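Ticket: dishwasher stops mid-cycle, error 13
Product: Nilora countertop, 2000 W
Opened by: Raymonde Marchand
Status: closed

Unit halts 17 minutes into the wash, drain pump silent. Power reset clears the code for one cycle.

Inlet filter checked – clean. Drain hose had a kink behind the cabinet; straightened. Error returned. Pump connector reseated, contacts cleaned.

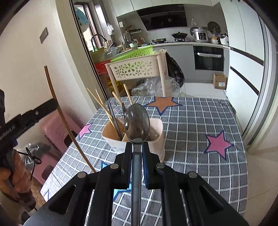 Three full cycles run since then without a halt. Closing.

Comments (2)

Aurel Bogdan: Same code here, the connector fixed it.

Ylva Isaksson: Which screws hold the base plate?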